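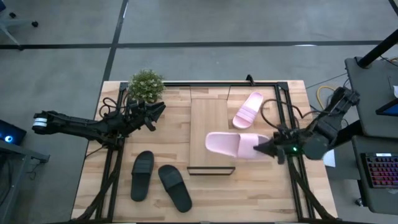
SECTION 4: TEACHING A TASK

Kiteck Two-Arm Station > Operator Guide > Teaching a Task > Pairing Sandals

4.1 Before you record

This is the fun part of the guide. You've bolted things down, run the homing routine and sat through the network chapter, and now you get to put your hands on the controls and show the arms how to do a job.

The lesson used here is sorting slides into pairs: two pink, two black, with the raised wooden board in the middle of the table as the place to put a finished pair. We like it as a first task because the parts are big, they forgive a clumsy grip, and you can tell from across the room whether a pair came out right. If you would like to start with something else, the steps are the same. Just swap in your own objects.

1. Clear the tabletop of tools and loose screws. The plant can stay if you have one; pick a spot for it and leave it there for the whole set.

2. Lay out the four slides with the straps facing up. Mix up the positions and the angles. A shoe lying crooked teaches more than one lined up with the planks.

3. Check that the cables of both arms hang free. Swing each arm slowly through its full reach and watch the loops as you go.

CAUTION: Keep your hands and head outside the black rail whenever the arms are live. Use the pause key before you reach in to move a shoe, even for a second.

4. On the operator screen, open Lessons and choose New. Give the lesson a name you'll still understand in October. "Pair slides, pink first" is a good name. "Test" is a bad one, and we have 36 of those on our own server.

4.2 Recording your first demonstration

1. Take hold of both hand controls and squeeze gently. The arms will follow you after a short tone. If one lags, let go, wait for the tone again and squeeze once more.

2. Press Record, then hold still for a moment. Trimming is much easier when every take begins at rest.

3. Bring one gripper to the nearest pink slide and close it on the toe. Go in low and level. You can also grip by the strap, but pick one way and stick with it for the whole lesson.

4. Lift just enough to clear the table and carry the slide to the board. Slow is fine! Smooth matters a lot more than quick, and you'll get faster by the second or third take without trying.

5. Set the slide down, open the gripper fully, and back away before you turn the wrist. Turning too early drags the shoe.

6. Bring over its partner and lay it alongside, toes pointing the same way.

Note: If you drop a shoe, keep going. Pick it up and carry on as you naturally would — recoveries make great teaching material. Delete a take only if an arm hit something or you lost track of what you were doing.

7. Press Stop. Move the finished pair off the board, then repeat steps 2 to 6 for the black slides as a separate take.

Plan on 18 takes for each color. Nazanin Tabrizi, who wrote the lesson software, got her first usable result from 13, but she has very steady hands. Take a break after every 9. Tired wrists make jerky recordings, and the arms will copy the jerks faithfully.

4.3 Using the wrist view

Switch to the wrist view for the last part of each approach. It puts you right behind the fingers, so you can see the gap between them and what lies beyond it, including the opposite arm. New operators tend to forget that second arm, and this view is a good reminder of how close it stands.

1. Press View on the left control until the wrist picture comes up.

2. Line up the gap with the part you want before you move forward.

3. If glare on the wood washes out part of the picture, tilt the wrist a little or dim the nearest lamp. Keep the lighting the same from then on.
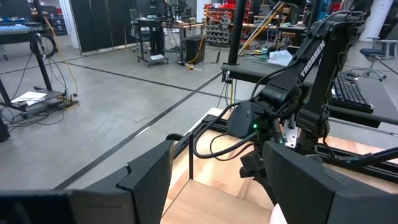

4.4 Checking your takes

1. Open the lesson and play each take at double speed. You'll spot the odd ones right away.

2. Trim the still part at the start and end.

3. Mark your best take with a star. The station uses it as the reference for timing.

4. Press Learn. You can close the screen while it works.

When it's done, set out the slides in a fresh arrangement, step back and press Try. Watching the arms have a go at something you showed them is a real thrill — we still gather at the table for it.

Questions about this section: Walid Hakim, Operator Support, Kiteck | © Kiteck | Back to top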